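Como um robô aprende a arrumar a louça?

Você já guardou um copo dentro do outro? Claro que já! Você olha, pega, encaixa e pronto. Nem precisa pensar. Para um robô, essa mesma tarefa é um quebra-cabeça enorme, e é por isso que ele precisa de muitos, muitos exemplos antes de conseguir fazer sozinho.

No projeto Skudico, a equipe junta exemplos todos os dias. Vamos espiar como funciona?
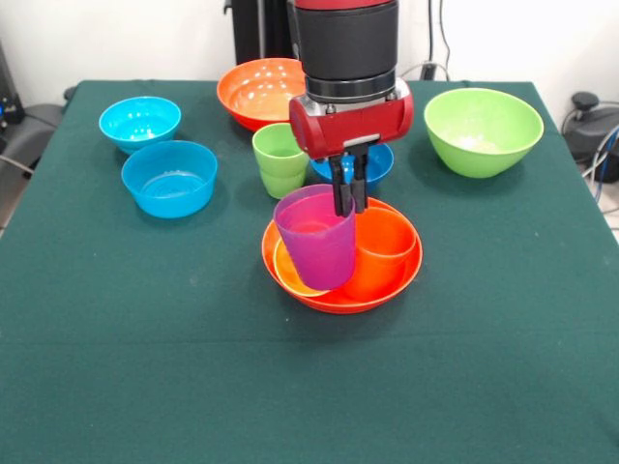 Um exemplo é como uma pequena história com começo, meio e fim. O braço do robô faz um movimento, e o computador guarda tudo: o que as câmeras viram e a posição de cada junta do braço (as juntas são os "cotovelos" e os "pulsos" dele!). Se a história for sobre um copo roxo dentro de uma tigela laranja, o computador guarda a altura em que os dois dedos pretos da garra chegaram até a borda, quanto eles fecharam e para onde foram depois. Cada história dessas se chama episódio, igualzinho a desenho animado.

E quantos episódios são necessários? Na primeira semana de junho, a equipe gravou 208. Parece muito, não é? Pois a meta é chegar a 504! E cada um dura só 20 segundos, menos tempo do que você leva para escovar os dentes (ou deveria levar, hein?).

Mas por que tantos? Imagine que você só tivesse visto um cachorro na vida, um bem grande e peludo. Quando encontrasse um pequenininho de pelo curto, talvez nem soubesse que aquilo também era um cachorro! Com o robô é parecido. Se ele só treinasse com o copo sempre no mesmo lugar, ficaria perdido quando alguém empurrasse o copo um pouquinho para o lado.
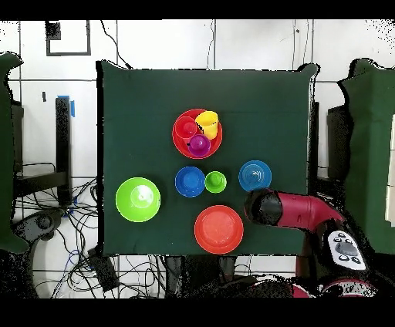

Texto: Venla Halonen
8 de julho de 2026

Por isso, misturar é uma parte importante do trabalho. Entre um episódio e outro, a louça muda de lugar. Um copo que estava na frente vai para trás, uma tigela troca de vizinha, um prato ganha visitas. É como embaralhar as cartas antes de uma nova partida – o jogo é o mesmo, mas cada rodada começa de um jeito.

As cores ajudam bastante. Com peças verdes, azuis, amarelas e vermelhas, dá para pedir coisas como "coloque o copo amarelo no prato vermelho". O robô precisa ligar as palavras ao que as câmeras mostram. Agora pense num copo vermelho dentro de um prato vermelho... Onde termina um e começa o outro? Até a gente precisa olhar duas vezes!
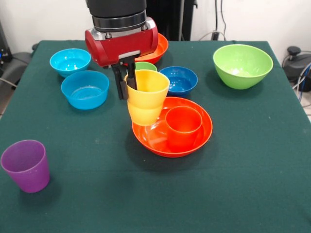

Dois copos amarelos encaixados, seguros pela garra.

Copos encaixados são um desafio delicioso. Será que é um copo só ou são dois? Se o robô quer levar apenas o de cima, precisa segurar só aquela borda. Se quer levar a pilha inteira, o de baixo tem que ir junto. Faça o teste em casa com dois copos de plástico: levante a pilha usando só o polegar e o indicador. Agora tente de olhos fechados!

E quando dá errado? Um copo pode tombar, escorregar ou parar do lado de fora da tigela. A equipe do Skudico já separou 41 episódios com erros, e eles não vão para o lixo! Cada um recebe uma etiqueta que diz o que aconteceu, para o computador comparar com os que deram certo.

Depois de juntar os episódios, vem o treino. O programa, que se chama Isonus, passa por todos os exemplos uma porção de vezes. Em cada volta ele tenta adivinhar o próximo movimento do braço, confere a resposta e se corrige um tiquinho. No começo erra quase tudo. Aos poucos vai acertando mais – como você quando aprendeu a andar de bicicleta!
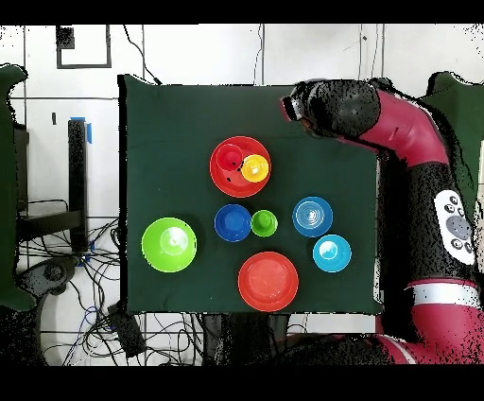

Para Dostance, juntar exemplos é a parte mais divertida do trabalho inteiro, porque é preciso pensar como alguém que nunca viu um copo na vida. E quem quiser experimentar pode começar com um amigo: um dá as ordens, o outro obedece ao pé da letra, sem adivinhar nada. "Pegue o copo" não vale! Tem que dizer qual mão, para que lado, até que altura e quando fechar os dedos.

Experimente e conte para a gente nos comentários quantas ordens foram necessárias para guardar um copinho!

Comentários (3)

foguete_azul: fiz com a minha irmã e ela derrubou o copo 4 vezes kkkkk era de plástico ainda bem

Mãe do Theo: Lemos juntos antes de dormir. Ele quer saber se o robô também aprende a lavar a louça. Eu também quero!

Bia: o robo fica cansado de repetir??

Contato: fale com a redação | © 2026 Achterberg Crianças | Voltar ao topo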